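Dornden Hand Project – progress report to the Dostent fund, September 2025

Dear Lucie,

You asked for the honest version this time, so I'll start with the bit that went wrong.

What happened with the thumb

We were 190 grasps into the long endurance run when the thumb stopped letting go. The fingers opened on command, the thumb stayed shut, and the software carried on reporting that everything was fine. Arsen pressed the stop button and the hand went limp as it should, but the thumb kept its grip until he'd cut the power at the wall as well. It was holding a foam block, so no harm done, but it could have been somebody's finger and we've treated it that way.

Clementina had the joint apart the next morning. The position sensor had slipped on its shaft, so the controller thought the thumb was already open and had no reason to move it. That explains the fault but not the grip after the stop, and I'm less happy about that part. Our best guess is friction in the gearing. Yeon, who supply the gears, have had the worn set back and haven't told us anything yet.

We've gone back to the whiteboard a good deal over this – Arsen wants the sums for the release force done again from scratch, and I think he's right.

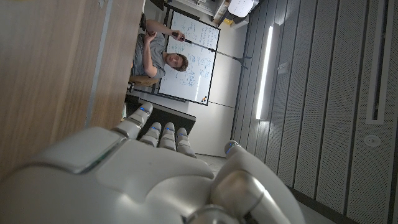

What we've changed

The sensor is now pinned to the shaft instead of glued. The controller also compares motor current with position, and if the two disagree for over 90 milliseconds it stops the whole hand. Branwen has written a new rule for the lab as well: no bare hands inside the grasp while the power is on, and a second person by the wall switch for any run longer than 70 grasps. There was a bit of grumbling (mostly from me) but it's working.

Where that leaves us

Behind, I'm afraid. The endurance run has started again from zero and we're at 308 with no thumb trouble so far. The Pritville visit will have to wait for April. I'd also like to move some of the travel money across to spare gears, if you're happy with that – Lesia has the figures and will send them separately.

Best wishes,
Branwen's long-suffering office mate and everyone at Dornden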